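Section 4: Creating and Publishing a Rental Listing

Before you start, your owner account must be verified and at least one property must appear under My Properties. If the property is missing, go back to Section 3. You can stop at any point in the steps below and pick up later. Dornik saves the listing as a draft each time you press Next.

4.1 Open a new listing

1. Sign in and choose My Properties from the left menu.
2. Click the address of the property you want to list.
3. Click New Listing. The Listing Type window opens.
4. Choose Whole Unit, Room, or Short Term. Click Next.

Note: The listing type can't be changed after the listing is published. To switch from Room to Whole Unit, close the old listing and make a new one.

4.2 Enter the basic details

1. Check the street address. It is copied from the property record and shown in gray. To fix a mistake, click Edit Property.
2. Enter the number of bedrooms and bathrooms. Count a half bath as 0.5.
3. Enter the floor area in square feet. Use the figure from your floor plan or tax record if you have one -- renters do ask.
4. Enter the monthly rent in whole dollars, with no comma and no dollar sign. For example, type 1764.
5. Enter the security deposit. If there is none, type 0. A blank field will stop you at the review page.
6. Pick the move-in date from the calendar, or check Available Now.
7. Click Next.

Caution: Rent and deposit limits vary by city and state. Dornik does not check your figures against local rules.

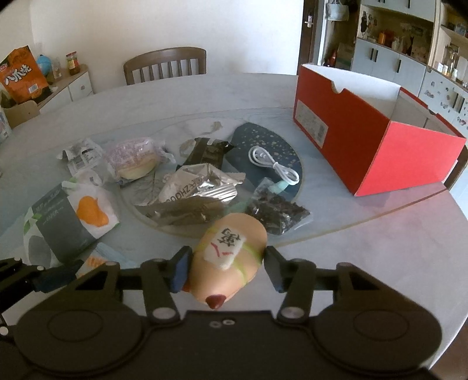 4.3 Add utilities and rules

1. Under Utilities, mark each one as Included, Tenant Pays, or Shared.
2. If you choose Shared, a text box opens. Say how the bill is split. "Split evenly between upstairs and downstairs units" is enough.
3. Under Pets, choose Yes, No, or Ask Owner. If you choose Yes, enter any pet fee on the next line.
4. Under Parking, enter the number of spaces that come with the unit. Street parking does not count as a space and goes in the description.
5. Under Lease Length, choose the shortest and longest term you will accept.
6. Click Next.

Note: If Shared is marked for heat, the search page will show the unit as "heat not included." This is a known limit of the current version.

4.4 Write the description

1. Type or paste the description into the large box. The minimum is 30 words.
2. Put the features that matter most in the first two lines. Only those lines show in search results on a phone.
3. Leave out your phone number and email. Messages go through the Dornik inbox, and a description with contact details in it will be sent back to you.
4. Click Check Text. Words that may conflict with fair housing rules are underlined in orange.
5. Change or remove the underlined words and click Check Text again.

Text pasted from a word processor may lose its line breaks. Click Plain Paste first and the breaks will stay.
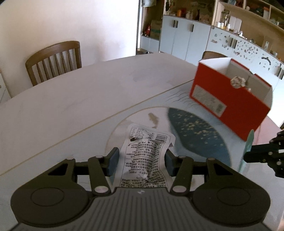 4.5 Set showing times

1. Click Showings, then Add Time Block.
2. Pick a day, a start time, and an end time. A block on Thursday from 4:00 p.m. to 6:00 p.m. will be offered to renters as four half-hour visits.
3. Check Repeat Weekly if the block should stay open until the unit is rented.
4. If someone else will meet renters at the unit, enter that person under Showing Contact. The person must already be on your account as a helper (see Section 2).
5. Click Save.

Caution: Deleting a time block cancels every visit booked inside it, and renters are notified right away. To stop new bookings and keep the old ones, click Pause Block.

4.6 Review and publish

1. Click Review. Missing items are listed in red at the top of the page. Click an item to go straight to that field.
2. Click Preview to see the listing as a renter will see it.
3. Choose a plan. Basic is free and runs for 30 days. Featured costs $49 and runs until you close the listing.
4. Click Publish.

Most listings go live within an hour. If the status still says Pending the next morning, open the listing and look for a message from the review desk under Notes.

4.7 Change or close a listing

To change the rent, open the listing and click Edit Price. Renters who saved the listing get a notice of the new price. To close it, click Close Listing and choose Rented or Withdrawn. Closed listings move to the Archive tab and can be copied the next time the unit is vacant. Showing times are not copied and have to be entered again.

Continue to Section 5, Screening Applicants.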